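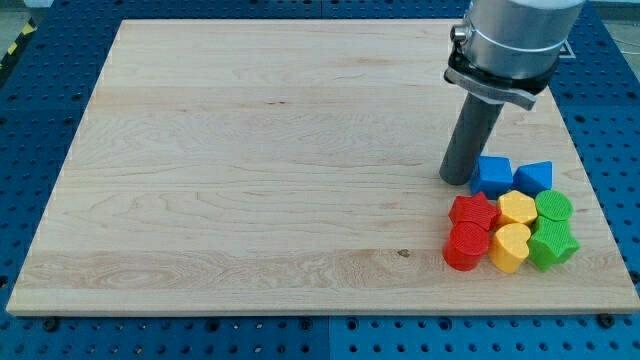
The table came first: how a small workshop planned its robot purchase

When Ylva Strand began to plan the robot cell at Bakke, she did not start with the robot. She started with the table. Her colleagues found this strange, and one of them asked her on a Wednesday morning if she had forgotten what the money was for.

"I had not forgotten," she says. "But I had seen the cell at Cornden, where they bought the arm in August and had nothing correct to put under it until the winter. It stood in its box and the warranty was running."

Bakke is a training workshop which rents machine time to small producers in the district. It has a narrow budget and every purchase must be defended one year before. Strand has written two such plans now, and she was willing to open both of them for us.

The first plan was a single page. It had one line for the arm, one line for installation and one line called "other." The second plan has a line for each thing that must be bolted, mounted or replaced. The perforated blue worktable has its own line, and so has the maple board that lies on it. The board is bolted along its lower edge, so it can be taken off and changed when the surface is worn.

"A board like this is a consumable," says Joar Vik, who does the mechanical work. "We will scratch it. I want to be allowed to scratch it. So I asked for 2 boards in the first order, and I got them after some discussion."

Small parts, small prices

The part of the plan that surprised the board of directors was how cheap the test objects are. Bakke uses plastic blocks in four colors: a cube, cylinders, stars, a heart, a hexagon. The tool is a dark gray rod, and most of the early tests are about bringing its tip close to a block and moving the block over the wood. Sorting by color comes after, and then sorting by shape.

Strand had first received an offer for a set of machined metal test pieces. The price was 1,464 euros. She said no to it the same day, and she still thinks that it was correct. A lost or damaged plastic block is no reason to stop the work, and a new shape can be added when a customer has a special question.

The money she saved there went to the mounting. The collar and the bracket at the end of the arm were quoted by two suppliers. Hisier wanted 1,167 euros and Vutavetti wanted 1,088. The lower offer did not include spare screws or a drawing, so Bakke chose Hisier. Vik says he has used the drawing many times.

What the customers ask

Linnea Ekström runs a packing line for a producer of wooden toys and has rented time in the cell since spring. She is now writing her own plan and she is careful with the word "robot" in it.

"My owners hear this word and they think of one price," she says. "I write instead what shall be done on the line, and how much table we need for it. On the test board most of the surface stays free, and the blocks stand close together at one side. People ask me why we pay for so much empty wood. But the arm must have somewhere to push things."

Gemma Heywood, who has followed several purchases of this type as an adviser, has a shorter list of advice. Ask for the price of the second tool before you buy the first. Decide who marks the floor and who pays for the marking. Put the training hours in the same budget as the machine, also when the accounting department wants them in a different one.

She also recommends to visit a cell which has been in use for more than a year, and to speak there with the person who cleans it.

Strand has the next plan on her desk already. It concerns a second table, of the same blue type, with the same distance between the holes so that the fixtures fit both. Liv Sundqvist, who approves the purchases at Bakke, has sent it back once with a question about delivery time. Strand expects to answer it this week.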